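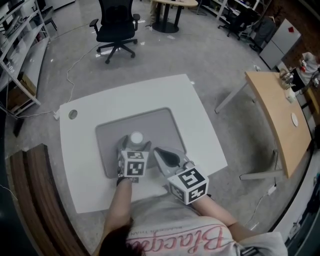
Both hands gripping, seen from overhead.

How Do Your Hands Hold On?
Clanthorpe Museum of the Body -- Pages for Young Readers
Written by Nia Morris
Updated 2022-05-31

You use your hands from the time you wake up until you go to bed. They button shirts, turn pages, and carry plates to the sink. To do all this, a hand needs bones, muscles, skin, and directions from the brain.

Bones and joints
The two hands together contain 54 bones, which is more than a quarter of all the bones in an adult's body. Each finger has three bones, and each thumb has two. The places where bones meet are called joints. Bend one finger slowly and you will see three places where it folds.

Where are the muscles?
Most of the strong muscles that bend your fingers are in your forearm. They are joined to the finger bones by tough cords called tendons. Place one hand around the opposite forearm and wiggle your fingers. You should feel the muscles move under the skin.

The thumb
Your thumb can swing across your palm and touch the tip of each finger. Scientists call this an opposable thumb. Try picking up a coin without using your thumbs -- it can be done, but it takes patience.

Skin and friction
When two surfaces rub against each other, a force called friction slows them down. Without friction, a pencil would slide out of your hand. The skin on your fingertips is covered with tiny ridges. These ridges make your fingerprints, and they also help you feel whether a surface is rough or smooth. Many everyday objects have a texture of their own, such as the soles of sneakers and the handles of bicycles.
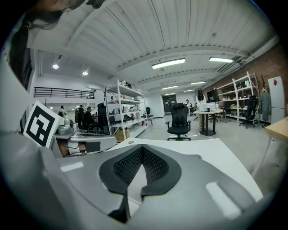 Fine mesh texture inside a thicker rubber rim.

How does the brain help?
Nerves in your skin send messages to the brain about how hard you are pressing. If a cup begins to slip, your fingers tighten before you have time to think about it.

Words to know
Friction: a force that slows surfaces as they rub together.
Joint: a place where two bones meet.
Tendon: a strong cord that joins muscle to bone.

The Montoya Gallery, on level 2, has a model of the hand that visitors may touch. School groups of 11 or more should book ahead.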